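4.2 Tabletop Tidying

The second task group covers chores done at a kitchen counter: picking up cups, returning utensils to a holder, and opening small boxes. Each trial used two arms working over a shared table. An operator at the Pruvville site started the trial and did not step in unless an arm stopped moving. The system ran 589 trials in this group, out of 1,569 in the full study.

Man and Arboleda scored every trial against the same written checklist. A trial passed only if all objects ended in their assigned places and none had been dropped. Soft items were scored separately, as the Wusura planner treats cloth as a flat obstacle and does not plan a grasp for it. Crowded layouts were limited to 10 minutes each, with 3 attempts allowed per object. Small metal cups placed behind taller items remained the hardest case, and we do not consider the current system ready for unattended use in a home.
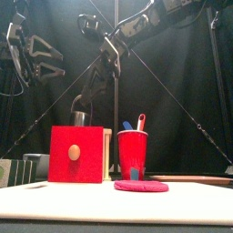 Figure 4. Crowded layout with the right gripper above the silver metal cup. The red cup holds two utensils, and a round pink pad lies in front of it.

4.3 Shop-Floor Sorting

The third task group moved the same arms to a parts bench at Grilter. Layouts were fixed in advance by Yip, and no soft items were used.

Contact: Pui-shan Lai, Ramalho Project | All rights reserved | Back to top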